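The owner of Kolau, a small shop that sells white panel doors and cabinet fronts out of a unit in Disley, wants me to know the stuff is tough. "You can't hurt it," he says. I've heard that before, usually from someone about to sell me something.
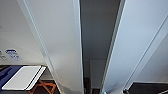 His top seller is the Urnano, a plain white front at $120. Why pay that when the big stores go lower? "Fourteen months in, theirs looks tired," he says. Does his own look any better? He shrugs. "The face does. Edges are where white shows everything."

I ask for test results. There's a figure of 2000 openings, he says, but it comes from the supplier and he hasn't seen the report.
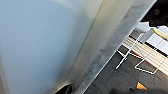
So what does he tell people about scuffs? "Damp cloth. Then a little baking soda." And if that fails? "Then you live with it, or you buy another." He laughs at that one. I'm still on the fence, and my own kitchen can wait until October.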